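Folding season

A confession from the laundry end of my house in Momelville, where the pile has been winning since December.

2021-04-18
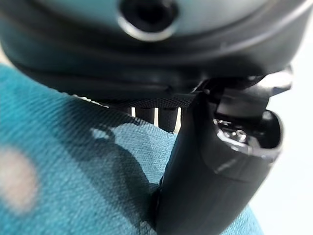
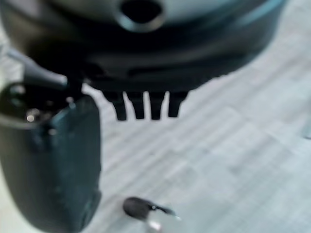

3 min read

I own 14 tea towels and, until last month, I couldn't have told you where more than two of them were. They lived in a heap with the pillowcases and that one fitted sheet (you'll have one too) that never goes back into a shape anybody would call square.

So I gave the heap a weekend. I cleared a surface, put the radio on and started with the small stuff — flannels, napkins, the lovely soft cloths I bought at Shahbazi and then hid from my own family. Thirds lengthways, then in half, then in half again. Smooth it with the flat of your hand and move on! Don't go back and fuss.

It took me almost 24 songs to get to the bottom, and I enjoyed it far more than I'd expected to. The Kera throw was the hard one, all slither and no corners, and I ended up rolling it.

The fitted sheet is still in a ball at the back of the cupboard.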